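Report on Our Visit to the Movberg Open Day
Geltlow Technical School, Robotics Elective

I had been looking forward to this trip ever since April, when our teacher first mentioned it (the bus ride was long, but we sang most of the way!). Movberg opens its doors once a year, and its Awan project is all about teaching machines to handle laundry and other soft things. A person does the chore with a pair of grippers, over and over, and the recordings go to the computer people.
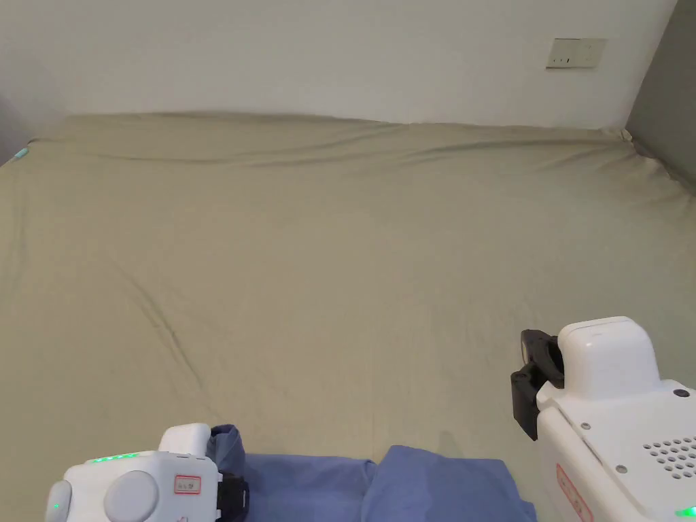 Our guide told us the project has 3,000 recordings so far, and 338 of those are shirts. I thought that was plenty, but she said she would like many more, and after watching for a while I understood why. A shirt never lands the same way twice. 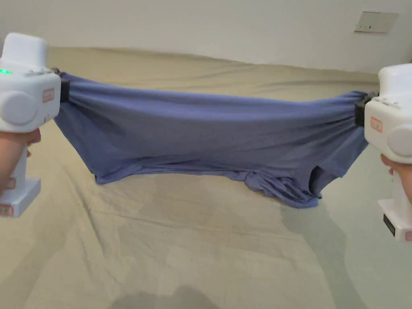 Why is a T-shirt harder for a robot than a box? A box keeps its shape when you pick it up, while a shirt changes shape every time you touch it, so the robot has to keep working out where the corners and sleeves have gone.

Afterward we had juice and some very good cinnamon rolls, and then our group of seven got to ask questions. Mine was about how hard the fingers should squeeze, which led to a long and friendly talk about thin cloth and thick cloth.

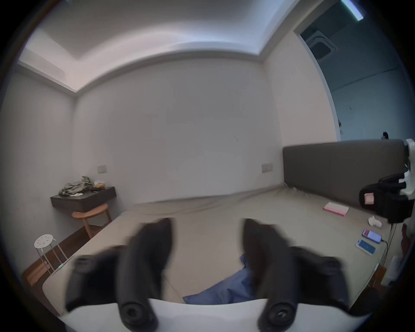

I also learned that the software side is called Gullska, and that it has to match up what every camera recorded at the same moment. That part went a bit over my head, I admit, but I wrote it all down and plan to read more for my spring project. 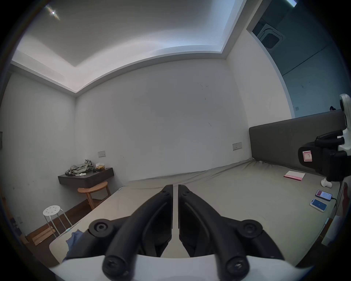 On the way home we argued happily about which chore we would hand over first. I said folding, and my seatmate said socks, only socks, forever.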